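So I finished my supervised hours in April and I keep meaning to write down what the last stretch was like, for anybody who's in the middle of it and wondering if the end exists. Little thread, bear with me. 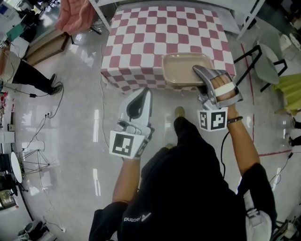

My placement was at Tremholm, which is a small outpatient practice, mostly grief and family work. I went in sure I wanted to see teenagers. I came out with a caseload that was nearly all people over 60 and I would not trade it for anything!

My supervisor was Finlay Swanson, and if you ever get Finlay, bring your notes in order and bring a snack, because the hour runs long. He'd let me talk myself all the way into a corner about a session and then ask, very kindly, "and what did the client want?" I still hear that in the car.

The paperwork, though. I logged 818 direct hours and found out in my last month that 37 of them were on the old form (the one without the line for the second signature). Had to go back and get every one of them signed again. If you're starting out, please check which form your state is using now, and then check again in the spring.

A few people have asked about the group. It was a grief group for widowed folks, evenings, 2 of us leading. Aníbal Rengifo was my co-leader and he is so much better with silence than I am. The first night I filled every pause. By the end I could sit there and let somebody get to the thing they came to say.

I was scared of the money part too, and I don't have wise words there. I kept my old weekend job the whole time and I was tired. My own therapist kept her sliding scale open for me and I'm grateful to her pretty much daily.

Also, 30 minutes between clients if you can possibly get it. I know most places can't. I got it two days a week and those were the days my notes were any good.

Next up is the licensing exam, so I'll be quiet on here for a bit. If you've taken it lately and have a study guide you liked, send it my way, I'm still deciding between a couple of them and they all cost more than my shoes.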